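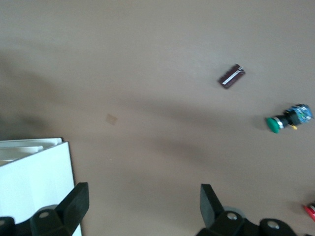
米色桌面上的小零件，右边那个是按钮开关

分类：家居生活 > 收纳与断舍离 > 杂物

搬家在即，一抽屉“说不定哪天用得上”的东西到底怎么扔？

Lại
2022年11月30日 星期三

各位好。下个月要从Lestport的老房子搬到一个小得多的地方，衣服、书、锅都好说，卡在一个抽屉上。

大家家里应该都有这么一个抽屉。我家的在厨房和走廊之间，开的时候要往上提一下，不然会卡住。里面有：各种按钮、插头、小块的电路板、没有主人的遥控器后盖、三把钥匙（家里的锁我全试过，没一把对得上）、家具送的六角扳手、一包螺丝，还有一截我爱人坚称“很贵”的线。问他是什么线，他说反正很贵。

五月份我下过一次决心，把抽屉整个倒在地上，坐了一个下午，最后扔掉一根断了的橡皮筋和一张过期的洗车券。剩下的原样放回去，不知怎么还比原来更难关上。

想问的是：
一、这类认不出来的小东西，有没有什么判断标准？
二、能不能直接丢普通垃圾？尤其是带电路板的和旧电池。
三、看中一个Gindari的零件柜，小抽屉很多，标价529元。值不值？我爱人觉得值，但他觉得那截线也值。

请不要回复“不心动就扔”。我试过了，我对那包螺丝非常心动。

Emiliano Aguirre

先说柜子：别买，至少搬完之前别买。我买过类似的，结果是把一个乱抽屉升级成了一整面乱抽屉，每格还贴了标签。其中有一格写的是“其他”，它后来占了三格。

回到正题。我搬过好几次家，现在的做法比较笨，你参考一下。

找个鞋盒，把抽屉里的东西按“我能不能用一句话说出它是哪件东西上的”来分。说得出来的，比如“这是书房台灯的开关”，再看台灯还在不在。台灯在，就用封口袋装好，纸条写上“书房台灯”，跟着台灯走，用胶带贴在底座下面也行。台灯三年前就送人了，那这个开关可以安心去找它的台灯了，意思是可以扔了。

说不出来的全部进鞋盒，盒盖上写日期，封好，搬到新家往柜子顶上一放。过90天没打开过，就整盒处理掉。关键是处理的时候不要打开看。一打开你就会觉得那个小电路板长得很像什么重要的东西。所有小电路板都长得像什么重要的东西，它们就靠这张脸活着。

钥匙单独说。老房子交房之前，把三把钥匙拿去信箱、地下室、自行车棚、水表箱都试一遍，我的神秘钥匙就是水表箱的，找了两年。还是没有归宿的，当废金属处理。别留在新家，新家很快会有自己的神秘钥匙。

六角扳手每种尺寸留一把。你会发现手里大部分是同一个尺寸。螺丝我建议让步，那包螺丝你就带走吧，人总得有点念想，而且它占不了多大地方。

旧电池和带电路板的东西不要混进普通垃圾。电池先用胶带把两头贴住，免得在袋子里互相碰到短路，鼓包的或者漏液的单独放，不要塞进搬家纸箱。各地收法不一样，问物业或者街道最快，有的小区有专门的箱子，有的是定期来收。电器卖场门口有时也有回收点，去之前打个电话，我白跑过一趟，抱着一袋电池在商场里吃了碗面又抱回来了。

至于你爱人那截很贵的线，请他自己写纸条，写清楚接什么。写不出来就进鞋盒，规则面前人人平等。

路过的咸鱼

全扔。我去年全扔了，一点没后悔。

补充：后悔了一次，把洗衣机的运输螺栓扔了，后来搬家师傅问我要，我说什么螺栓，他看了我一会儿。滚筒洗衣机的那几根长螺栓千万留着，搬的时候要装回去固定滚筒的。没有的话提前去问售后能不能买到，不要学我拿泡沫塞。

再补充：路由器的电源也别扔。

南窗晒被子

前面讲得挺全了，我说说卖和送的路子，免得楼主夜里想起那包螺丝睡不着。

认不出来的散件在Laruro上也有人要。不用一件件拍，整包挂上去，标题老老实实写“抽屉清空，不保证任何东西能用”，价格写个邮费的意思就行。我挂过大约两公斤的杂线和插头，当天晚上就有人来问，问得比我相亲时对方问得还细。最后他很高兴地买走了，说他家正好有个抽屉。

送人的话，学校的手工课、社区的修理角有时候会收，但要先问清楚。别拎着一袋子往人家门口一放就走，那叫把你的抽屉变成别人的抽屉。带强电的插座、开关，外壳裂了的或者发黄发脆的，不要送，谁用都不合适。

还有一个容易漏的：说明书。你那个抽屉底下八成垫着一层，翻一下，里面可能夹着保修卡和发票，我就是这么找到冰箱保修卡的，刚过期。说明书网上大多能搜到，搜到了存个文件，纸的可以进废纸。热水器和燃气灶的我会留纸质，师傅上门要看型号的时候省得趴地上找铭牌。

柜子我倒没有Emiliano那么反对。Gindari那种我没用过，不评价，但你可以先拿几个饭盒顶两个月，看看分完到底剩多少。我分完剩了一个饭盒，里面是胶带、卷尺、两节新电池和一把剪刀。529元够买很多饭盒了。

Lại

谢谢各位！昨晚照鞋盒的办法试了，比五月那次强得多，抽屉空了一大半。第一把钥匙是楼下储物间的，我们住了这么久都不知道自己有储物间。今天下去打开看了，里面有一个柜子，柜子上有抽屉。

线的事，我爱人写了纸条，贴上去了，写的是“很贵”。

柜子先不买了。运输螺栓我去翻翻，应该在那包螺丝里。

标签：搬家 整理 旧电池回收 零件收纳 抽屉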